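Tremley open day, Nillthorpe: grippers, padlocks and a lukewarm sausage roll

The Nillthorpe bus drops you at the wrong end of the industrial estate, so by the time I reached Tremley's front door in October I had already toured a tile warehouse, a dance school and the back of a car wash. There was a sign-in sheet and a lanyard. The lanyard said VISITOR on both sides, in case I turned round.

I went because we are trying to choose grippers at work, and I have read enough brochures. Every gripper in a brochure is holding an egg. We do not handle eggs. We handle small, heavy, shiny metal things that people drop on the floor, and Tremley had promised a bench where visitors could try small, heavy, shiny metal things on a pair of arms.

The two-arm bench

You drive each arm by moving a smaller copy of it with your own hand, and the big one follows. The person before me was very good. I assumed this meant it was easy.

The padlock is the popular one. One arm takes the brass end, the other goes for the curve of the shackle, and for a while you feel like a locksmith with very long wrists. Gripping the body is simple enough, as it has flat sides and some weight to it. The shackle is thin, round and slippery, and my first few goes sent it pointing at the ceiling.

Both arms had the same black fingers on, the Tunstall long pattern. They taper towards the tip, so you can get in close without the two grippers knocking together, which mine did anyway. Cables run down the outside of each arm under clear straps, with a generous loop left at the elbow. We tie ours tight at work and replace them regularly, so I made a note.

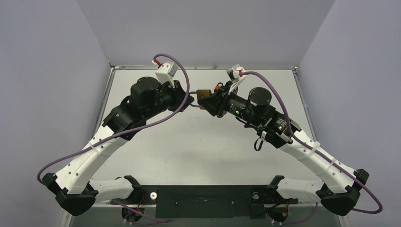

Long fingers, short fingers

After a queue for tea I was allowed back for a second turn, this time with the Tunstall short pattern. These are blunter and stiffer. On the brass body they were plainly better: close, lift, done, no sagging at the tips. On the shackle they were hopeless in my hands, and I wasn't much comforted to hear that they were hopeless in most people's.

I did 20 tries at passing the padlock from one side to the other with each set, and the host kindly kept score on the back of a leaflet. I won't print the score. The long fingers won it, and I got worse at both after the tea.

What neither set likes is polished metal. The tips slide before they bite, and the lock swings round to find its own level. Tremley sells a soft pad for this, at a price that made me look again at the sausage rolls.

The view from the wrist

Each arm carries a camera near the gripper, and you can flip the screen over to it. I had wanted to compare this with the fixed camera over the bench, which sees everything and tells you nothing about the last little bit of a grasp.

From the wrist you get your own two fingers, enormous, scuffed and dusty, and the other arm hanging down in front of you with its catch. Depth is much easier to judge. Chrome is still a nuisance. It throws back bright streaks and dark ones, and I twice closed on what I took to be an edge. The gold-coloured block gave me no such trouble. You also get a fine look at the rest of the workshop, keyboard and crumpled paper bag included.
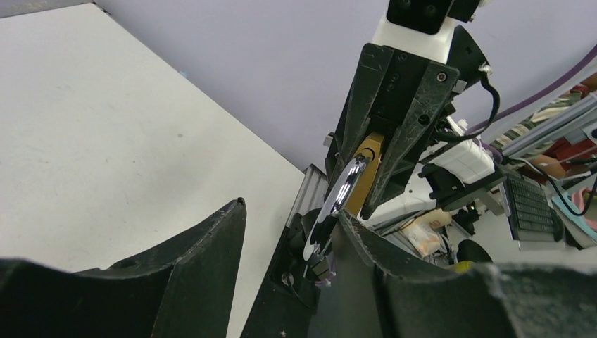

The controller corner

The Vilullow controller had a table to itself and a man-sized banner. It is quieter than ours and starts up faster. The menus go 4 levels deep before you can change the grip force, and on the way down you pass a page of settings labelled "Other". I asked what was in Other and was given a leaflet.

To be fair to it, once the force was turned down the arms stopped shoving the padlock about and my shackle grips improved. Ours can't be changed while the arm is moving. Theirs can, and I would pay something for that, though probably not what is printed on the leaflet.

Getting there, and whether to bother

Worth a morning if you are buying. Go early, as the bench had a queue by eleven, and bring your own awkward objects in a bag, which they are happy to let you try. I had left mine on the kitchen table. The car park is round the back, past the car wash, and the return bus goes from the opposite side of the road.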